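# Wondodham robotics club takes on the hat problem

Monday nights at Wondodham are all about hats right now, and I've been going along to watch.
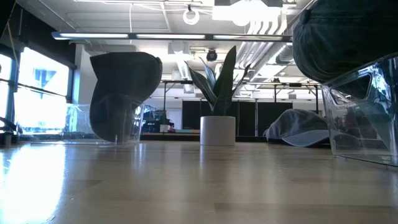 Why not just give them something easy like blocks, a parent asked me in the hallway last Monday, and then went on to say that her daughter has been coming home talking about brims at dinner and she'd like to know when it ends. It ends in December, I told her, when the Nakpan round comes to town. She said fine, but she still thought blocks would have done the job.

I get where she's coming from! Two years back the club did do blocks. If you came to the open evening you'll remember the arm stacking them up and the whole room clapping, and it was a great night. But the students got bored with them by spring, and when the Nakpan organizers put out this season's task list, the club (they enter as Arnunine, don't ask me how to say it, I've heard it three ways) went straight for the one with soft things in it.

The task goes like this. You get a table, a few baseball-style caps, some see-through bins and one thing on the table that has to stay exactly where it is. The arm has to get the caps into the bins. It has 4 minutes. A cap that's hooked on the side of a bin doesn't score, a cap that's mostly in doesn't score either, and if you knock over the thing that's supposed to stay put, that run is over. Arnunine picked a snake plant for practice, in a plain white pot, and there's a club rule now that whoever programs the run also waters it. I can report the plant looks fine.

So what's hard about a hat? I asked that on my first visit and got twenty minutes of answer from half the room at once. A block is the same block from every side. A cap sitting on its crown is one shape and a cap sitting on its brim is another one, and when you pick it up it sags into a third. Grab it by the brim and the crown swings. Grab it by the crown and the whole thing squashes flat and the brim sticks out sideways like a little shelf, and then it catches on the wall of the bin on the way in. I saw that happen over and over. The groan that goes up when a brim catches is a very particular groan, and by the end of the night I was doing it too.

Then there are the bins. They're clear acrylic, and the club's vision people (that's what they call themselves, there's a sticker) have a lot of feelings about clear acrylic. The walls hardly show up. What the software mostly gets is a bright edge here and there and then whatever happens to be behind the bin, so it'll decide there's open space where there's a wall and drive a hat right into it. A glossy tabletop next to big windows doesn't help either, with the glare and the reflections. One of the younger students told me the program spent a whole evening trying to pick up the reflection of a hat. She was very proud of how hard it tried.

They talked for a while about laying a cloth over the table. The rules allow it for practice. They voted it down, on the grounds that the competition table might be shiny too, and there was some grumbling from the people who'd written the vision code, who are the ones who have to live with it.

The arm itself goes by Kedia. It's slow on purpose, at least this month. The students have set it to stop for a moment over each cap before it comes down, and if you're standing there it really does look like it's thinking it over. What it's doing in that moment (I had this explained to me with a napkin drawing) is picking a spot to pinch. The first version always went for the middle of the crown, right at the button. Turns out hats are slippery there and there's nothing to hold. The version they're running now looks for a fold or the place where the brim meets the cap, and it's a lot better, especially with denim, which is stiff enough to keep its shape on the way over.

They started out with knit hats as well, by the way, and gave those up after one meeting. Knit hats go wherever they like.

I should say something about how they teach it, as it surprised me. I'd pictured kids typing in positions all night, and there's some of that, but most of the practice is a student moving the arm through the job by hand with a controller while everything gets recorded. Then the program learns from the recordings. The club set itself a target of 300 good recordings before the end of the month. Good means the cap went all the way in and the plant stayed where it was. There's a sheet on the wall where they mark them off, and I've watched very polite ninth graders argue like lawyers over whether one of them should be thrown out for a wobble.

The recordings are tiring to do, too. You hold the controller, you move the arm, you drop a cap, someone puts the hats back in a new mess, and you go again. The students figured out early on that if the same person keeps setting up the table, the mess starts to look the same each time, so now they swap. Some of them are tidy and lay a cap down flat with the brim pointing off to one side. Others just let one drop from chest height and leave it wherever it lands, even if it ends up slung over the side of a bin. They want all of that in there.

I had a go! They let me do one. I got my hat up in the air just fine, felt terrific about it, swung it over the bin and then lost track of which way was forward on the stick. The hat ended up on the floor. It did not get marked off on the sheet.

As for the club itself, it's grown to 31 members, which has brought its own troubles. There's one arm and one good table, so if you show up at seven sharp you might touch the controller once before it's time to go home. The older students have split the evening into turns, and the people who are waiting work on the other pieces: the report that Nakpan wants from each team, the code that labels the recordings, the poster. The poster is in its fifth color scheme. I have been asked to stay neutral on the poster.

I asked a couple of the seniors what they'd do differently if they were starting over, and one of them said she'd begin with the bins. They'd spent so long on picking the hats up that letting go of them was kind of an afterthought, and letting go is where they're losing most of their points. If the gripper opens too high the cap tips in the air and lands on the rim. If it opens too low the fingers bump the bin and the whole thing slides. Her current idea is to have Kedia dip down a bit inside the bin, open, and give a tiny shake before it comes back up. The shake went in last week. Some people in the club love it and some people think it looks silly, and they're going to run it both ways on Monday and see which one scores better.

The other senior said he'd have bought more hats. They're all wearing in, and he's worried the arm is only learning these particular ones. He'd like some with a different feel to them, and maybe one in a really loud color. So if you've got old caps at home, please send them in, clean ones, no pins or badges on them. Denim is welcome but they'd be especially glad of anything else. There's a box by the front office.

The Nakpan round is in December and families can come and watch. I'm told the hat table will be toward the back and that it gets crowded, so come early if you want to see the fingers up close. Teams get two runs and the better one counts. Arnunine goes in the afternoon group, though they don't have a start time yet, and I'll put it up here once they do.

Until then practice is Monday at seven and visitors are fine as long as you stay behind the tape while the arm is moving. Bring a snack for yourself, the vending machine is out again.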